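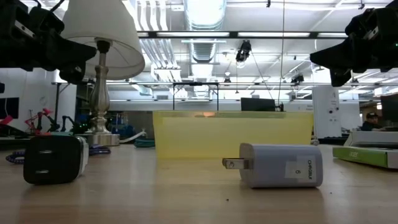

Two chargers and the yellow bin. The pale one is wearing its label, CHARGER 6.

Vorkodano: the cable and charger list

README

Hello, and thanks for opening this before opening the spreadsheet. Vorkodano is a list of the cables, wall chargers and plug-in odds and ends that live in and around our workroom, with notes on how they're labelled, how they're coiled and which bin they go back to. I started it on a Saturday in November when I wanted a perfectly ordinary charging cable and spent most of the morning untangling other people's. The list has 347 rows at the moment. One row is one object, so a charger and the cable that goes with it are two rows, even if they've been together for years.

If you've only come to find out where to put something back, skip to "Bins".

What's in the folder

items.csv – the list itself, 13 columns, one header row.
labels.txt – the wording for every label, ready to print or copy out by hand.
bins.txt – which bin holds what. Short, and the file that changes most.
photos – snaps of things on the table. Not every item has one, and some have several because I kept forgetting I'd done them.
README – you're in it.

The columns

item_no: a plain running number. Numbers don't get reused. If a charger dies, its number dies with it and the row stays in with "gone" in the status column.

kind: cable, charger, adapter, extension or other. I did try a longer set of kinds and it was miserable to fill in. "Other" is fine. Please use "other".

label_text: exactly what's on the label, capitals and all. If it says CHARGER and a number, type CHARGER and the number. Don't tidy it up to match the rest of the column!

label_place: end, side, front, flag or none. A flag is a bit of tape folded round a cable so it sticks out. Chargers do well with a label on the end face, as you can still read it when they're packed in side by side. The writing sometimes runs sideways and I've stopped minding.

main_colour: an everyday word. See the grumble about blue further down.

second_colour: for flecks, stripes, a side panel in a different colour, whatever helps. Leave blank if there isn't one.

jacket: braided, smooth or unsure. Only for cables.

end_a and end_b: what's on each end. If you don't know the proper name of a connector, describe it in your own words and I'll sort it out later. "Small flat one" has been a perfectly usable entry.

tie: yes, no or lost. It means the little tie round the middle of a coil.

bin: the bin's name from bins.txt.

status: works, doesn't, untested or gone.

notes: anything. Please don't put a second item in the notes of the first one. I've found three of those so far and I'm sure there are more.

How we label

White paper, black capitals, stuck on flat. I know cloth tape lasts longer, but paper comes off cleanly and it's what was in the drawer. Number the chargers, and number cables only when there's more than one of the same colour and length. A one-off orange cable is quite happy being "the orange one".

Try not to cover the small print with the label. I did that with a whole row of Bestley chargers in the first week and had to peel every one of them off again to read the output. They're fine, but the labels look a bit chewed now, and if you're wondering why those particular ones are so tatty, that was me.

Black glossy chargers are a nuisance to photograph, by the way. They pick up every lamp in the room. If there's a side in a lighter colour, turn the charger so that shows a little, and get the ports in too if you can, because the number and direction of the ports is how I tell our black ones apart.

How we coil

Loose loops, about as long as your hand, folded into a long narrow bundle with the tie round the middle. Not tight! Braided cables spring open a bit when you let go and that's all right, they're only going in a bin. Tuck the connectors in with the bundle so that they can't hook on to the neighbours. Nearly every tangle I've dealt with began with one connector poking through somebody else's loop.

Don't wrap the cable round the charger. I'm begging. It bends the cable right where it leaves the plug, and the Orkoro ones especially have come back to me with a permanent kink there.

If a tie's gone missing, there's a jar of spare ones on the shelf by the door. Rungnapa Phromma cuts them from old Velcro strips, and they're nicer than the bought sort, so take one and change the tie column to yes.

Bins

The coloured braided cables go in a yellow bin. You can see the colours through the side well enough to know which bin it is, and from above you can pick out the one you're after without tipping the lot on to the table. Chargers have their own bin, prongs all facing the same way if you've got the patience. Extensions hang up. Anything waiting to be tested stays on the table until it's been tested, and then it gets put away straight off by whoever tested it (this is the rule I break most).

We tried sorting cables by length to begin with. It was tidy for a fortnight and then it wasn't, because people don't look for a 1-something-metre cable, they look for the green one. Sorting by colour has lasted since the spring. So the bins go by colour and the length, if anyone cares, goes in the notes.

About blue

Right, the grumble. Blue takes up far too much of my time. We've got cables that are clearly navy, others that are a greeny sort of blue, others that are blue in the jacket and a different blue at the connector, and the first version of the list called every one of them "blue". I've now split them into navy, blue, light blue and teal, which makes 4, and I don't want any more than that. The connector's colour goes in with end_a or end_b and has nothing to do with main_colour.
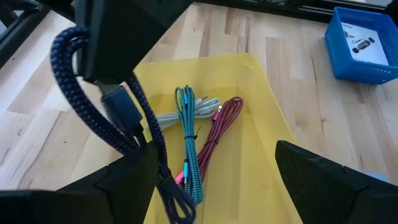
Vichien Chaiyaporn wrote back after the last version to say that four blues is still one too many, and that he'd sooner see "teal" moved in with the greens, where he always looks for it first. "I never think blue when I see it, and I don't believe anybody with a green cable in their other hand does either." I've left teal where it was for now, mostly out of stubbornness, but searching the list for green will miss the teal ones, so please search for both until we've settled it.

While we're on colours, magenta is "magenta" and not pink, and white stays "white" however grubby it's become.

Things that are wrong with the list

The status column is patchy. Plenty of rows say "untested" when the thing in question is in use every day, simply because I wrote the row before I plugged it in. Take "untested" to mean I haven't got round to it.

The second_colour column was added late, so older rows are blank there even where the cable has obvious flecks. If you happen to be holding one, fill it in.

The Sriwong cables are probably in twice. They came in a box of their own, I listed the box, and then I listed the bin they'd already been moved to. I've found some of the doubles and I haven't found all of them.

I'm also hopeless at colours by lamplight, and quite a few rows were typed in the evening. Anything marked "dark" in the notes wants another look near the window.

Adding or changing something

Add new rows at the bottom, take the next number, and don't sort the file before saving it. If you fix a row, just fix it – you needn't ask me, though a word in the notes is handy when it's a label that's changed. If you take a cable home for the night, put your name in the notes and take it out again when it's back in its bin.

Use the list however you like. If you copy the columns for your own bins and find a better way of dealing with adapters, I'd love to hear it, because mine are still in a carrier bag.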